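Budgeting for a room robot at a small inn: what am I forgetting?

teo_cabanatuan
Hello all, long-time reader and first-time poster, so please forgive the length. My wife and I run a small guesthouse in Betville, 11 rooms, and we've been planning since January to put money aside for one mobile arm that can do evening resets and pick things up off the floor. Vetness has quoted us for the arm and base, with a gripper and 3 years of support. Before I sign anything I'd love some wiser heads on the room side of the budget. I have a feeling the cords are going to cost us!

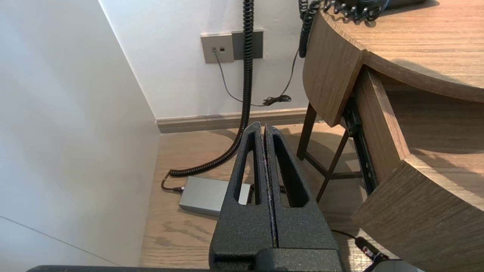
Wall plate corner, coiled cords down to the floor.

dumitrescu_fan
Welcome, Teodoro! You're right to worry about cords. We trialed a Dumitrescu unit at our place and I'd have gladly traded the fancy warranty for a proper cable budget. Put in a line for raceway, clips and short replacement leads, and price it per room, because it adds up faster than you'd think (it certainly did for us).

plainoldmarge
I'm going to disagree a little, with love. Raceway in every room is a lot of money and a lot of drilling. Shorter cords and a bit of hook-and-loop tape would get you most of the way. I'd spend the difference on spare finger pads, myself.

teo_cabanatuan
Thank you both, this is such a help. Marge, I do like the sound of less drilling. My other puzzle is the bedside, where we're fond of our round nightstands and would hate to part with them.
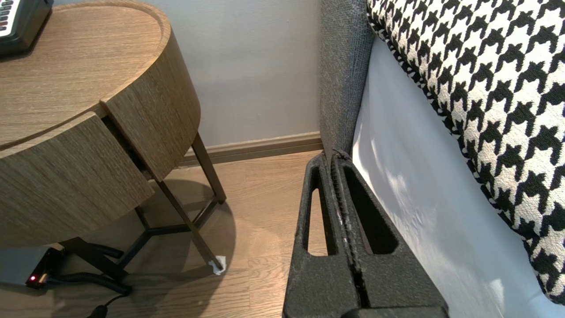 Between the nightstand and the bed, power box underneath.

dumitrescu_fan
Keep the nightstands! I'd get that power box up off the floor, though, and ask the vendor in writing how much clearance the base wants beside the bed. Marge, tape is fine until somebody vacuums, and then you're back where you started.

plainoldmarge
Ha, fair enough, but I still say try it in 4 rooms before buying for the whole house. 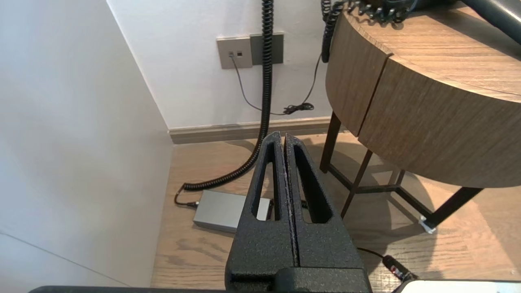 vato_owner
Should the spare gripper fingers go in the first-year budget, or can they wait until something wears out?

plainoldmarge
Put them in the first year. Our last set took 6 weeks to arrive, and the arm sat in the linen closet the whole time while I went right on paying for the support plan.

teo_cabanatuan
Spare fingers are going on the list tonight, then. I'll ask Vetness about clearance, and we'll start with 4 rooms on tape and raceway in one of them so you two can keep arguing about it.

Contact the moderators | Copyright Betville Innkeepers Board | Back to top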